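Courses > Robot Teaching by Demonstration > Handout 4

Handout 4: Demonstrating with a hand-held gripper
Piret Butkienė, version of 2025-08-20

In the previous handout we moved the arm by remote control. The operator looked at a screen and held two joysticks, and most of you noticed how slow this is. Today we leave the arm in its place and take only the gripper in the hand. The camera on the tool records what the fingers meet, and later the arm must repeat it.

Please read this before you come to the Litside room. Each pair will record 13 demonstrations of one task, and the whole set from the course should reach roughly 202.

1. Approach

Bring the gripper to the object slowly and from one side. Both fingertips must stay in the view during the whole approach. If you turn the wrist too much, the camera loses the object, and such a recording is difficult to use.

Clear plastic needs more attention than other materials. The surface behind it is seen through the wall, and bright reflections lie along the edges. The model can easily take a reflection for an edge. For this reason we do the clear parts on a white surface first, and on the patterned one only in October. 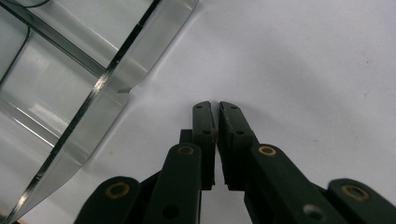 2. Closing the fingers

Look at the gap between the fingertips before you decide where to grasp. When the fingers are nearly together and the object is still beside them, open fully and approach again – do not push the object with the outside of a finger. A correction like this may stay in the recording. Ferraro's notes advise to cut it out, but in our course we keep it and write "second approach" in the log.

3. Lifting and release

Lift straight up, wait a moment, put down. Open the fingers completely before you move the hand away.

4. What to hand in

– the recordings, in one folder for each pair
– the log, with the task name and the remarks
– one paragraph: which grasp was the hardest to show by hand, and would it be easier by remote control?

For reading: Norov, chapter 11.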